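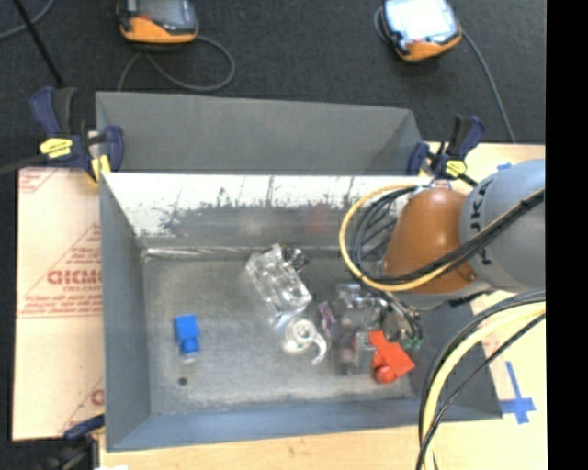
Kivville, back workshop. February, after lunch.

Bin day. The big gray sheet-metal one is up on the wood table and I am going through what is in it, since the shelf it belongs to has been promised to the Fala job and I would like to hand the shelf over with a straight face.

First finding: clear plastic on gray metal is a terrible idea and we have been doing it for years. The blue part I could find from the doorway. Same for the red-orange one with the round knob. The clear stuff I mostly locate by the highlights, and one boxy piece sitting by the red-orange part I took for bare floor until I moved my head. Whoever specified clear for half the set was presumably thinking of the customer. The customer does not have to sort them.

State of the bin itself. Inner back wall still bright along the top, then it goes to mottled gray and scuffs farther down, plus a few thin streaks that look like drips. I am not going to find out of what. Floor is worn. Small round dark spot near the front on the left, just below where the blue part sits. Tried a thumbnail on it, no change. Tried a rag with the Plandemley cleaner, no change, but the rag is now a different color, so something came off something. Leaving the spot. It can be our landmark.

What's worth keeping:

Blue block part, squared top, narrower knob. Keep. Goes in the small-parts drawer, front section, and I have written BLUE on the divider in the hope that this will hold.

Clear rectangular block with the molded cavities. Keep. It is the one everybody asks for and then returns to the wrong place. Checked the cavities under the bench lamp, a little grit in two of them, blew it out.

Round clear one with the hook and the rings in the center. Keep, but not loose in with the others. The hook catches on everything and I have picked up the wrong part attached to the right part more than once. Own bag.

Purple translucent. Small, and the only see-through piece in there with the decency to have a color. Keep. If we reorder from Mollah I am asking for the whole lot in purple and will take the complaints personally.

Dark green, over by the right wall. I had it down as missing on the last sheet. Struck that line out. Also struck out the remark next to it, which was unfair to the day shift.

Red-orange. Keep. No notes.

Still undecided on the shiny rounded piece, part dark, part clear, that was up against the block. I don't recognize it from the Mollah sheet. Could be off the older set. Put it in the envelope marked QUERY, which already holds 5 other things nobody has queried.

To do:
Matte liner for the bin floor, dark. There is a roll end of felt under the bench that is nearly long enough. Cut it square and accept a gap at the back, along the seam.
Second bin for clear parts only. Asked for this last year. Asking again, in writing, here.
New sheet taped to the outside of the bin. The inside gets read by the parts.

4:40. Liner cut. Gap is 2 inches, wider than I said it would be. Fine. Drawer closes if you lift it slightly. Shelf is clear for Fala, who may now fill it with whatever they like, provided I can see it.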